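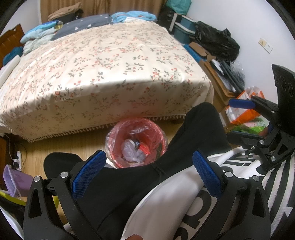 Our student club is called Neagu and we are making a task list for our two-finger gripper. The first tasks will be in bedrooms of members, tidying and trash. My question is about how to write the task "take the bag out of the bin". I have two versions and our team cannot agree. In a room like mine, the red bin stands right in front of the bed, its clear liner is folded over the rim, and a knotted bag is already inside with other trash. Should the task be to pick the knotted bag only, or to lift the whole liner? We must send the list before the October round is scored. We have 17 tasks now and this one is the last without agreement.

Asked by Hammad Soomro

2 answers

Write two tasks. Picking a knotted bag is one grasp on a small target. Lifting a liner needs two hands, or you must free the rim first, and the fingers slip on thin film. If you put both under one name, your success rate will mean nothing. We did this in our class with the Gistetti arm and had to sort 155 trials again by hand -- a very boring weekend.

Also write the start condition in words: liner folded over the rim or not, bag knotted or open. A clear liner is hard for depth sensing, so keep some trials with a colored one and compare.

Edited 11/5/20: I wrote "grip force" in the first version, I meant finger opening.

Just do the liner, it is harder and the judges like hard tasks. Put a heavier bag in the bin if it moves too much.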